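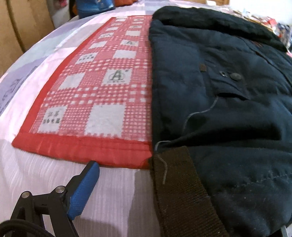
A navy padded jacket and a red-and-white checked mat on a pale pink sheet.

The Coat That Does Everything, Except Last

Every fall the padded jacket comes back with a new promise. One year it was warmth without weight. Then it was packing down to the size of a grapefruit. Lately the promise is that you will only ever have to buy one, and I have been reading the small print on that for most of the winter.

Start with the price. A lightly padded jacket from Jondirero, the brand you see on half the people waiting for the Besdale train, sells for just under what I used to pay for a month of groceries. The company says it is a jacket "for life." Whose life is left open. The warranty covers faulty stitching and zippers for 2 years and leaves out "normal wear," a phrase broad enough to include wearing it.

I asked the store in Besdale what happens to a jacket that goes flat at the shoulders, where a bag strap sits. The clerk was kind and told me to put it in the dryer with tennis balls. That works up to a point. If the filling is down, the clumps break apart and some loft comes back. If it is polyester, as it is in most jackets at this price, the fibers that have been crushed tend to stay crushed, and a hot dryer can make them worse. The tag inside says tumble dry low. The swing tag on the outside says easy care.

Then there is the number. Wivier prints 4000 on the sleeve of its cold weather line, in a typeface you could read across a parking lot. I took this for a measure of warmth. It is the name of the collection. The actual amount of filling appears in the product details online, under a tab you have to open, and the sleeves get a good deal less of it than the body. Nothing dishonest there, strictly speaking. 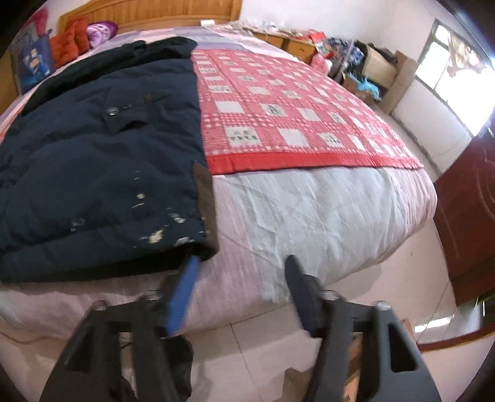 Repair is where the talk about lifetime clothing gets thin. A zipper is the first thing to go on most winter coats, and a new one ought to be routine. Tomar will replace one by mail for 40 dollars plus shipping, with a wait of up to 28 days. Send it off in January and you may get it back when the crocuses are up. The tailor two blocks from me does the same job in a week, though she dislikes quilted coats and charges more if the zipper runs through the collar. I don't blame her. The needle holes stay in the shell fabric, and every mistake shows.

Snaps are easier. A loose one can be reset with a cheap tool from a hardware store, provided the cloth around it hasn't torn. Small rips in the shell take an adhesive patch, which looks like exactly what it is. I have two on my left elbow and have stopped noticing them. The brands sell these patches too, in packs, at a markup that would make a movie theater blush.

None of this makes the padded jacket a bad garment. Mine has outlasted a wool coat that cost nearly double and needed dry cleaning every time it met a cup of coffee. It dries overnight on a hanger. It is warm enough for a bus stop and too warm for the bus. What I object to is being told that buying another one is a form of thrift.

If you need one, look in August, when stores want last winter's stock gone and the color you get is whatever nobody else wanted. Check the zipper before anything else. Pull it up and down several times with one hand. Turn the pockets inside out and look at the seams. Squeeze a panel and see how quickly it fills out again, then squeeze one on an older jacket at home and compare. And before you pay, ask the store who fixes it, where, and for how much. At Jondirero I was handed a card with a web address. The page was a size chart.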